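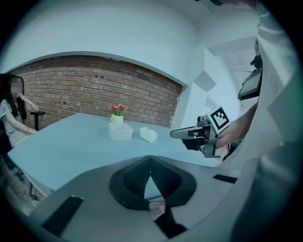

Does the Table Matter? A Student Report on One Shared Meeting Room

14 shares | 3 comments

So my project for the interior planning class was supposed to be on a whole office floor, and I learned pretty fast that a whole floor is way too much for one person with a tape measure and a semester of other homework. My instructor told me to pick one room and get to know it really well. I picked the brick-wall meeting room at Merrick, a shared office place near campus that lets students sit in and take notes as long as they stay out of the way (and clean up their own coffee cups!).

My question was simple. When people come into a room with one long table in it, where do they end up, and does the stuff on the table change that? I had a hunch that people care way more about the wall behind them and the door in front of them than they do about the table itself. I also had a hunch that a plant or some flowers in the middle would get shoved to one end within the hour. I was half right, which I'll get to.

How I did it

I went in over a few weeks and sat in 19 sessions, some of them long and some of them so short that I barely got my notebook open. I drew a floor plan on graph paper and made a stack of copies, and at every session I marked where each person settled first, where they moved to, and where the chairs were when everybody left. I also handed out a one-page survey. I printed 200 of them, which was wildly optimistic, and I still have a big pile in my closet that I'm using as scratch paper.

The budget for this was tiny. I spent 3 dollars on a roll of masking tape to mark chair spots on the floor, and then had to peel it all up again after the first day when it started collecting lint. After that I just used pencil marks on the plan like a normal person.

The seats

The ends of the table won. I had expected the long sides to fill up first - that's how it goes in our classroom, where everybody wants a neighbor to whisper to - but in this room people drifted to the ends over and over. The office chairs have a lot to do with it, I think. They're the rolling kind with high backs and armrests, and they take up a ton of space once somebody is in one and leaning. In one of my pictures a woman with long dark hair is in the black high-backed chair at the end of the table with her hand up by her face, and there's an empty chair to the left of hers and one more farther back near the doorway. That was such a typical layout that I ended up giving it a name in my notes, "one in, two out," and I wrote it down so many times that I started using a little symbol for it.

The chair by the doorway was the weird one. People hardly ever sat in it, but they put their bags on it, they hung jackets on it, and one guy stood behind it with his elbows on the back for an entire phone call. On the survey somebody wrote that it felt like "the waiting room chair." I loved that. I went back and forth on whether to count it as part of the meeting furniture at all, and in the end I counted it, but in its own row.

The other thing with rolling chairs is that they never go home. At the end of a session the chairs were almost always angled out and away from the table, and the next group would sit down in whatever spot the last group had left them in. So part of what I was measuring was really the habits of the people before. I didn't figure this out until pretty late, and if I could start over I would push all the chairs in before every session and see what changed.
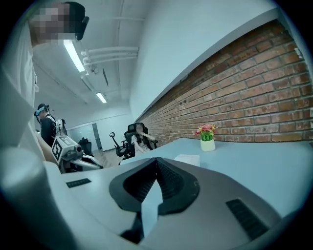

The table itself is a good one for a room like this, long and pale and with nothing fussy going on. I looked up a bunch of tables when I was writing this part, and the closest match I found in the catalogs was the Travex long table, which is listed at 1079 dollars, so now I am very careful with my pens around it. Most people on the survey liked the color. The light blue-gray top goes surprisingly well with the brick wall, because the brick is so warm and the table is so cool, and neither one is trying to be the star. A few people said it felt a little cold under their arms in the morning. Mostly though they had nothing to say about it, and for a table I think that counts as a compliment.

The stuff on top

Okay, the flowers. There's a small white pot with little red and pink flowers in it, and it sits inside a white box, and I was so sure it would get moved! It mostly didn't. People worked around it. They slid their laptops to one side, they passed papers over the top of it, and one person turned it a bit so the fuller side faced her, but she left it where it was. My guess is that the box helps. A pot all by itself looks like something you can pick up, and a pot in a box looks like it has been put there on purpose.

I asked about it on the survey, and the answers were mostly nice. One person wanted a bigger plant. One person wanted no plant and more outlets, which, fair. The outlet complaint came up a lot, more than anything about seats or color, and I didn't have a single question about outlets on my form. People just wrote it in the margins.

The wall

I put the brick wall in my report because everybody mentions it. It's set back a little with white painted walls framing it, and the colors go from red to orange to brown depending on which brick you're looking at. I thought people would want to sit with their backs to it, like a booth in a restaurant, and some did. But plenty of them chose to face it. One survey answer said it was "something to look at when the meeting is boring," and I think that person should probably have written this report for me.

What I would change

If the room were mine, I'd move the doorway chair out completely for a week and see where the bags go. I would add a row of hooks on one of the white walls. I'd also try the table turned the other way, just to see if the ends still win when one of them isn't so close to the door. I made a quick model of that in Zoltero, the layout program we use in class, and the chairs only barely fit, so somebody would be bumping the wall every time they rolled back.

What I'm less sure about

All of my sessions were on weekdays, and I only saw small groups. I was also sitting in the room myself the whole time, in a corner with a clipboard, and I'm sure some people picked their seats to be away from me. One person wrote as much on the survey (ouch). My instructor wants me to do a second round in June with a different room, and I've already asked at Vamum if I can use theirs. It has a round table, so the whole "ends" thing goes out the window and I'll have to come up with a new way of marking my plan.

The floor plan copies and the survey answers are in the folder at the back of the binder. Sorry for the coffee ring on page two.

14 shares | 3 comments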